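Unit 4 – Opening and surveying a desktop tower

Skellia Technical Program, Whitlock lab. Revised Jul 14, 2025.

**Scope.** This unit covers access to the case, identification of the main assemblies and the order of disassembly. Reassembly and first power-up are in Unit 5.

## 4.1 Access

Shut the machine down, switch off the supply at the rear and pull the mains cord. Hold the power button for 15 seconds. Clip the wrist strap to bare chassis metal; a painted or coated panel is a poor contact.

Lay the tower on its side with the removable panel facing up. On most cases the panel is held by two or three screws along the rear edge and slides back before it lifts. Keep the screws in the tray – case screws and drive screws often differ in thread.

## 4.2 Survey before touching

Start at the power supply and follow each bundle to its far end. The supply is a closed unit and is not opened in this course. Copy its label into the worksheet: rated output, rail voltages, certification marks.
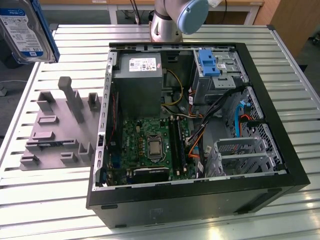

Data cables are traced separately from power. SATA cable color carries no meaning in the standard, so a blue cable and an orange one may do the same job. Record which board port each cable uses; port order can affect the boot sequence.

With the cooler off, the heat spreader of the CPU is exposed. Do not rest tools on the board in this state. Old thermal compound is removed with isopropyl alcohol and a lint-free wipe, and fresh compound goes on only when the cooler is ready to be mounted.

## 4.3 Order of removal

1. Data cables, at the drive end first
2. Drive power connectors
3. Expansion cards – bracket screw, then slot latch
4. Memory modules
5. Main and CPU power connectors

Pull on the connector body, never on the wires.

## 4.4 Worksheet

Complete the Brirkormont sheet, both sides. Part A (cable map) carries 50 points. Unlabeled sketches are returned unmarked.

Reading for next session: Breston manual, chapter 3.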